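Zwischenbericht an die Verkus-Stiftung
Vorhaben: Briefe der Auswandererfamilien aus Drovitz, Erschließung und Umschrift
Stand: 28.7.25

Sehr geehrte Damen und Herren,

mit diesem Schreiben berichte ich Ihnen über den Fortgang unserer Arbeit seit dem Beginn der zweiten Förderphase. Der Bestand ist jetzt vollständig aufgenommen. Er umfasst 2.873 Blätter, davon sind die meisten Briefe, ein kleinerer Teil besteht aus Rechnungen, Schiffskarten und Abschriften von Taufscheinen. Die Aufnahme ist etwas später fertig geworden, als im Antrag vorgesehen war. Der Grund liegt in der Kiste aus dem Nachlass Sriwong, in welcher die Blätter nicht nach Jahren, sondern nach Absendern gebündelt waren, und zwar in zwei verschiedenen Ordnungen, die sich überschneiden.
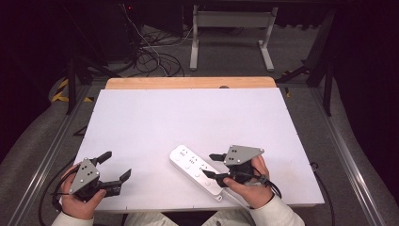 Arbeitsgruppe Briefe und Nachlässe, Stadtarchiv Drovitz

Für die Umschrift haben wir die Regeln aus der ersten Förderphase beibehalten, mit einer Änderung. Abkürzungen werden nun in eckigen Klammern aufgelöst, auch wenn sie sehr häufig vorkommen. Früher haben wir »u.« und »d.« stehen lassen. Das war für die Bearbeiter bequem, aber bei der Suche in der Datenbank sind dadurch Stellen verloren gegangen. Rocío Cantero hat die bereits fertigen Umschriften im Mai noch einmal durchgesehen und an die neue Regel angepasst.

Fertig umgeschrieben und gegengelesen sind bisher 89 Briefe. Ich weiß, dass diese Zahl im Verhältnis zum Bestand klein aussieht. Es handelt sich jedoch um die schwierigsten Stücke, nämlich um die frühen Briefe der Schwestern aus der Mühlgasse, die quer über die schon beschriebene Seite weitergeschrieben haben, um Porto zu sparen. Bei manchen Blättern brauchen zwei Personen einen ganzen Vormittag. Die späteren Briefe, besonders die geschäftlichen, gehen bedeutend schneller.

Unsicher bleiben einige Ortsnamen. Die Auswanderer schrieben diese so, wie sie sie hörten, und derselbe Ort erscheint bei derselben Person in mehreren Formen. Wir führen alle Formen im Register und verweisen auf eine Hauptform, sobald sie durch eine zweite Quelle belegt ist.

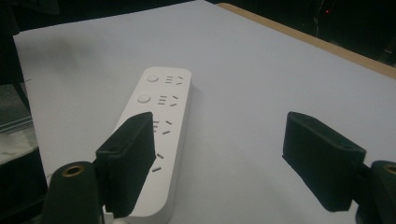

Zwischenbericht Nr. 2

Die Datenbank Orkix, auf die wir nach Rücksprache mit Ihnen umgestiegen sind, läuft im täglichen Gebrauch zufriedenstellend. Die Eingabemaske wurde von Nilmini Begum eingerichtet. Sie enthält Felder für Absender, Empfänger, Ort, Datum, Wasserzeichen und Zustand. Das Feld »Zustand« wird zur Zeit noch uneinheitlich ausgefüllt. Einige Bearbeiter schreiben ganze Sätze, andere nur ein Wort. Dafür wird bis zum nächsten Bericht eine feste Liste erstellt.

Bei der Datierung gibt es ein Problem, das im Antrag nicht genannt war. Viele Briefe tragen nur einen kirchlichen Festtag und kein Jahr. Amrit Bélanger hat eine Tabelle der beweglichen Feiertage angelegt, mit deren Hilfe sich ein Teil dieser Briefe einordnen lässt, sofern der Wochentag im Text erwähnt wird. Die übrigen erhalten vorläufig eine Spanne.

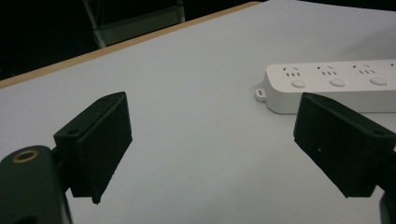

Die Lesenachmittage, an denen Familien ihre eigenen Briefe mitbringen und mit uns entziffern, sind gut angenommen worden. Es kamen auch Personen, die selber keine Briefe besitzen, aber die alte Schrift noch in der Schule gelernt haben. Wir lesen am Bildschirm mit starker Vergrößerung, und die Leute bringen gern ihre eigenen Geräte mit. Eine Steckdosenleiste gehört deshalb für uns zur Ausstattung eines solchen Nachmittags genauso wie Bleistift und Lupe, und ich bitte darum, Leisten dieser Art unter der Position »Kleinmaterial« abrechnen zu dürfen. Tinte und Kugelschreiber sind im Leseraum weiterhin nicht erlaubt. Aus den Lesenachmittagen haben wir mehrere Briefbündel als Leihgabe erhalten, die in der Zählung oben noch nicht enthalten sind.

Zu den Mitteln: Von der Position »Papierrestaurierung« sind noch 2.000 Euro nicht verausgabt. Ich möchte beantragen, diesen Betrag in das nächste Halbjahr zu übertragen. Die Restauratorin hat die Blätter mit Tintenfraß gesehen und rät, zuerst nur die Briefe zu behandeln, bei welchen schon Text ausgefallen ist.
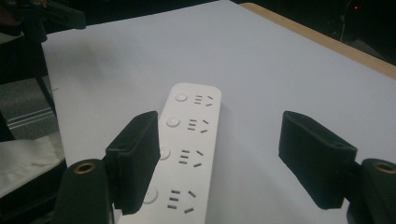
Candela Salcedo merkte zum Entwurf dieses Berichtes an, dass sie die Reihenfolge bei der Restaurierung anders setzen würde. Man solle, so schrieb sie, mit den Blättern beginnen, deren Text noch vollständig ist, denn dort gebe es mehr zu retten, und bei den anderen reiche fürs Erste eine säurefreie Mappe. Ich halte diesen Einwand für berechtigt und werde ihn mit der Restauratorin besprechen, bevor ein Auftrag erteilt wird.

Für das nächste Halbjahr sind geplant: die Umschrift der Geschäftsbriefe, das Ortsregister in einer ersten prüfbaren Fassung und die Aufnahme der Leihgaben. Die Rechte an den Abbildungen sind für den Nachlass Sriwong schriftlich geklärt, für die Leihgaben noch nicht. Der Verwendungsnachweis wird gesondert zugesandt.

Mit freundlichen Grüßen
Ffion Gethin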